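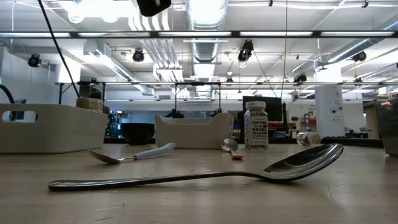

A serving spoon, two smaller spoons and a jar of sesame seasoning on the worktable, with the cameras overhead.

FEATURES | Machines & Makers

The Night the Spoons Won
By Áine Horgan
April

The spoon that caused all the trouble at Orkport is a handsome thing, long and polished, the sort your grandmother would have brought out for the Sunday potatoes. I was allowed to hold it, and I confess I was looking for a dent.

Flosard, the table-clearing program they have been nursing along since last year, had put away 2,671 objects by then with very little fuss. Bowls, jars, bottles, forks – it took them all in stride. Then, a little after 4 in the afternoon, it reached for the big spoon, closed its fingers on nothing at all, and carried that nothing very carefully over to the bin. It let go, went back and did it again. By the time Isura's night log was opened the next morning, it had made the same trip 265 times.

I laughed when I heard this, and so did the engineers, eventually. What bothered them was the part that came near the end. On one of those trips the arm came in lower than it should have and pushed down on the table hard enough to trip its force limit, and the limit was slow to answer. The arm pressed for a good deal longer than anyone would want if a hand had been lying there.

The trouble with the spoon was shine. A polished bowl throws the ceiling lights back as bright streaks, and the streaks sit in a different spot for every camera, so Flosard kept settling on a place where there was no metal to grab. Ó Riain, the small firm that wrote the safety software, found its own mistake within the week: a timer had been set for a heavier arm and never changed back.

The timer is fixed now, and after 50 failed grasps in a night the whole thing stops and waits for a person. I would have picked a smaller number myself, and I told them so over tea. They are thinking about it. The big spoon is still in the daily set, and on the afternoon I visited, Flosard missed it twice before lifting it by the handle.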